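Hernard 65 Hockey Stick — Senior

Zirklow Hockey
$299.00
Sizes: Senior only
In stock at the Nilsuwan Road store and online

The Hernard 65 is a one-piece composite stick built for defencemen and bigger forwards who lean on their shots. It sits at the top of the Zirklow senior line and replaces the Huvus, which we carried until March. Players coming from the Huvus will find the new stick a little lighter through the blade and stiffer near the bottom hand. The grip finish is the same.

Shaft

The shaft has squared corners and straight side walls. Zirklow went back to this shape after two seasons of rounder corners, mostly because defencemen asked for it. It holds steady in a poke check and doesn't roll in the glove when a puck comes hard off the boards. Players with small hands may find it bulky at first and should try one in the store before ordering.

The kick point is in the middle. You have to put some weight into it to load it, so it suits slapshots and one-timers from the point better than quick snapshots in close. If most of your goals come from the slot, look at a low-kick stick.

Blade

The blade has a foam core and a textured face. The texture helps when you're handling passes on soft spring ice, and it wears down on the toe first, like any blade does. Tape it before the first skate. It can be ordered in 2 curves:

Mid curve, slightly open, round toe. The all-round choice and the one we sell the most of.
Heel curve, open face, square toe. Good for long passes and for clearing the zone off the glass.

Both curves come in left and right. The heel curve in right is usually the first to sell out when fall registration opens.

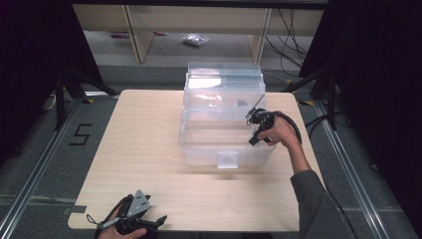 Can I cut the Hernard 65 down without ruining the flex?
Cutting any composite stick makes it stiffer, and this one starts out fairly stiff. Taking a small amount off the top is fine for most adults. If you need to take off more than the width of your hand, go down a flex when you order. Cut sticks can't be returned, but the warranty still covers them.

Choosing a flex

Flex is a matter of body weight, strength and how you shoot. The old rule of half your body weight in pounds still works as a starting point for recreational players. Go softer if you mostly take wrist shots or you're coming back after time away. Go stiffer if you take a lot of slapshots and find your current stick feels whippy. The flex number is printed on the shaft just below the grip — check it against your order before you tape anything.

Length

Stand the stick in front of you with the toe on the floor. In skates, the butt end should come up to your chin. In shoes, it should reach somewhere near your nose. Defencemen often leave theirs longer for reach. An extension plug can be fitted in the store and costs extra.

Specifications

Construction: one-piece composite
Kick point: mid
Shaft: square corners, straight walls
Finish: light grip
Blade: foam core, textured face
Colour: matte black with white lettering
Hand: left or right

Warranty

The warranty covers breakage in the shaft or blade for 30 days from the date on your receipt, one replacement per stick. It does not cover skate cuts, damage from a stick rack or car door, or blades worn through from road hockey. Bring the broken stick and the receipt to the counter. For online orders, send us clear photos of the break and the serial number and hold on to the pieces until you hear back.

Care

Store the stick away from heaters and don't leave it in a vehicle over the summer. Pull wet tape off after games if you won't be skating again that week. Look along the shaft now and then for deep nicks, especially near the bottom hand where slashes land.

Shipping

Sticks ship in a long carton and count as oversize, so the flat rate for small gear does not apply. Order two or more and the second rides in the same carton at no added charge. Remote postal codes may take longer. Store pickup is free, and we'll email you when the order is at the counter.

Price and stock last checked September 20, 2020.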